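4.2 How the toys were kept between sessions

I should say something about storage, as I'd planned to skip it and then ended up thinking about it more than the play itself. The Kisix playroom had 14 families coming through in a fortnight, and everything the children used had to live somewhere they could reach. We'd started with lidded tubs from Unmont (fine for an adult, hopeless for a toddler) and moved to open trays in the second week, mostly because Gurkley, our partner nursery, already used them.

What I noticed straight away was how much rummaging went on! With a tub, children asked for help or wandered off. With a tray they dug, and the digging seemed to be half the fun, so I began coding it as play in its own right. Balls went in with the soft things and the spiky things, all mixed up, and I stopped sorting them by type after the first few days. Abdelaziz scores for "object switching" were taken from tray sessions only, which I come back to in section 5.

The boxes with round holes were a separate posting activity and I kept them beside the tray, stacked, as in Figure 2. The pink one sits at the bottom, then light blue, then pale yellow.

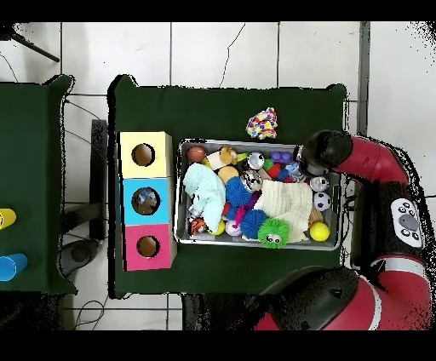

The author
Play researcher, Kisix playroom study

Figure 2. Metal toy tray on the green table, with the posting boxes to its left and a spotted fabric toy just beyond it.

A full tray does have a drawback. Small balls vanish under cloths, and a child who wants one particular thing may give up before finding it. I'd put fewer toys in next time, and I'd keep the knitted cloth folded at one side.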